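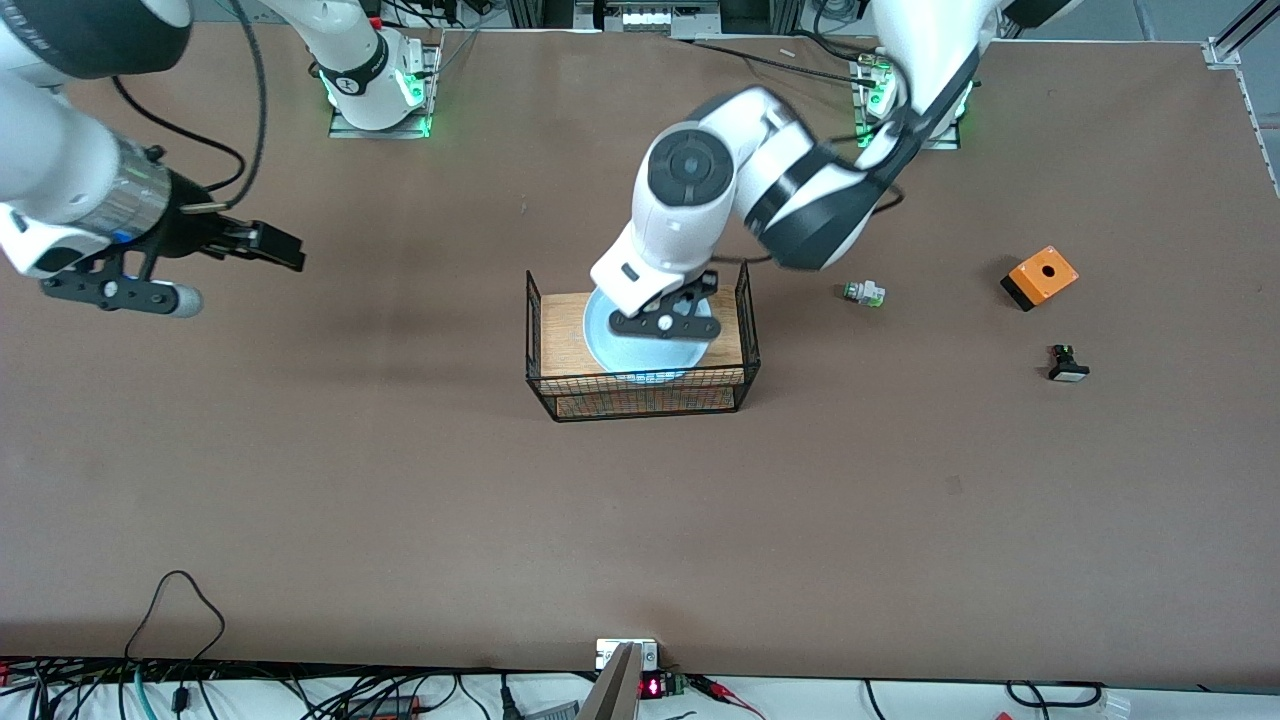 The brown work table, with the wire basket and its plate.

I'd been looking forward to the Turnanent open day since August, and it was worth every minute of the drive out to Warnness. I went mostly for the kitchenware (no surprise to anyone who reads this page) and came home with a head full of basket ideas and two dinner plates I had no intention of buying.

Takeshi Kamata took our group through. He's one of those guides who answers the question you asked and then keeps going, which I love. We started in the store room, where there are 1,000 pieces of tableware on open shelving, all sorted by colour. The greys alone took up a whole bay! I could have stayed there until closing, but we had a schedule, so off we went down the corridor to the table setting and packing area.

My favourite thing of the whole visit was a black wire-mesh basket. It's rectangular with low walls, and there's a light wooden board lining the bottom, with a lovely warm tan grain to it. A round plate in a pale blue-white was in there on the board, and the colours together were gorgeous. I've had a wire basket at home for years and only ever used it for onions and odd tea towels. Putting a board in the base had never crossed my mind, and now I want to try it with everything (bread, fruit, the good bowls).

Areeba Magsi, who was in our group and runs a little café, asked whether plates chip against wire. Takeshi said he'd happily keep everyday plates in one but would wrap anything he was fond of. Someone else wanted to know about stacking, and that turned into quite a lively debate about felt liners. I'm pro felt. Areeba is very much against, on account of crumbs.

After that we had tea in the Iwasaki room, named for the old pottery next door, and Perrine Carré brought out a tray of glaze test tiles for us to handle. Each one has a number pencilled on the back. I fell hard for 308, a milky sort of blue, and wrote it on my hand so I wouldn't forget. They don't make it in a full dinner set yet, but Perrine said there may be mugs.

Parking is behind the building and fills up early, so use the side street by the bakery. The shop takes cards. Wear flat shoes, as the store room floor slopes toward the door, and bring a jumper if you're going in the morning.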